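Toy Sorting and Play Kit Project
Progress report to the Ortner Fund, September
Prepared by Beryl Cropper, Nultunham Toy Library

Where we are

We are well past the halfway mark and I am so pleased with how this is going! When you agreed to fund us, the toy library had a back room full of donated bags and no good way of turning them into something a family could borrow. As of this report we have 1,005 individual pieces sorted and logged, and 46 complete play kits on the shelf in Madbridge, each with a card listing what is inside. The first borrowers started taking them out as soon as the doors opened on a Tuesday, and several kits have already been out and back more than once.

The part of the work I most want to tell you about is the home sorting. Our original plan had everything being done at the library, but the big tables are only free one day a week, and sorting takes far longer than I had guessed when I wrote the application. So we moved a share of it into people's homes. A bag of mixed toys goes out, gets spread on a clean sheet or a table, and comes back grouped. It has been wonderful. We get through more bags, and people who could never make a daytime session have found a way to join in.
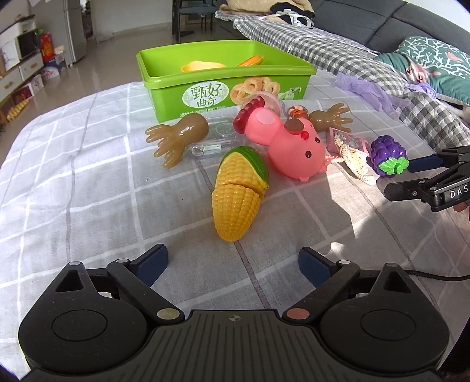

The mixed bags are always the slow ones. Play food is easy to spot and easy to group, and it makes up a good part of what we are given, so the pretend kitchen kits filled up first. Pieces that come apart are checked to see that both halves are there before they count as one item. Animals and small figures go in a second group. Everything else — stray cups, odd rubbery things, ribbons, party favors — goes in a third, and that third group is where most of our arguments happen. I lean toward keeping the oddities. A child who has never seen a rubber hand before will play with it all afternoon.

We settled on a few working rules after the first month, and they have held up:

1. Empty the whole bag before grouping anything. People who picked toys out one at a time kept starting groups they had to break up later.

2. Use whatever sturdy box or tray is already in the house to hold the play food. Cookie boxes are perfect for this, and we have stopped buying containers for the sorting stage altogether. That saved enough from the supplies line to pay for card stock and a second label printer from Zosov.

3. Small figures and capsules go into the kits marked for older children only. We check these again at the library before a kit is shelved.

4. Clear some floor as well as the table or the bed. Stacking toys, spirals and anything that rolls or topples should be tried out on a low stool or a mat, so that we know the set works before a family borrows it. 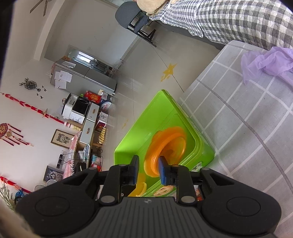

What has gone well

The kits themselves are better than I pictured. I had imagined neat themed sets, all kitchen or all farm, and we do have those. But the ones that come back with the happiest notes are the mixed kits, where a cooking pot turns up with sea creatures and a chicken. One grandmother wrote that her two had made starfish soup for the entire household and served it to the neighbors as well. I have pinned that note over my desk.

Home sorting has also brought in people we would never have met. We have 7 households taking bags regularly, and 3 more waiting for their starter packs. They send back questions with the toys, which has made our written guide much clearer than the one I handed in with the application. The new version fits on two sides of one sheet. (The old one ran to six pages and I don't believe a single person finished it.)

Color coding is another good surprise. We tried matching the kit cards to the main color in each kit, mostly for fun, and even the youngest borrowers can now put a kit back in the right spot on the shelf.

What has been harder

Washing is the bottleneck. Hard plastic is quick, but anything textured or crocheted needs to be done by hand and dried flat, and the drying rack at the library holds very little. For now we are holding the soft items back and sending the kits out without them, with a note on the card so they can be added later. I would like to use part of the remaining equipment money for a second rack and a pair of mesh bags, if you are comfortable with that. It would stay inside the original total.

Missing parts are the other headache. We have a drawer of toy food halves waiting for their partners, and I have stopped promising that they will ever be matched. My suggestion is that we turn them into a sorting and pairing kit, mismatches and all. The families I have mentioned it to loved the idea.

The catalog is behind the shelves. Pieces are logged as they are sorted, but the kit photos and short descriptions still have to go up on the site, and that has mostly been me in the evenings.

Sea creatures and play food

This group deserves its own heading, it has been so popular. We had enough octopuses, starfish and shell shapes to try a set that crosses over with the pretend kitchen, and the testers took to it right away. The soft see-through ones feel lovely in the hand, and the bumpy textures are great for children who like to explore by touch. I plan to make this a standing kit, with a simple picture card in place of a written list.

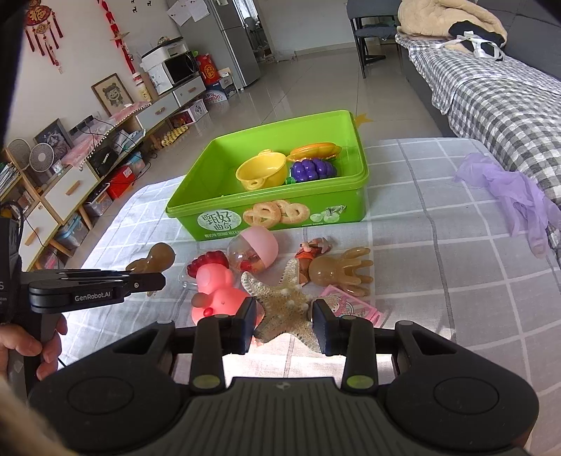
Starfish, octopuses and play food at a home sorting table, with the green cookie box.

Next steps

Before the next report we will finish the bags still in the back room, get the remaining kit photos online, and put the first pairing kit out for borrowing. I also want to hold an open afternoon in Madbridge where families can try kits before they take them home, and you would be very welcome to come along and play. The spending sheet is attached separately, with the proposed change for the drying rack marked in the equipment section. If you could let me know about that one item, I can place the order right away.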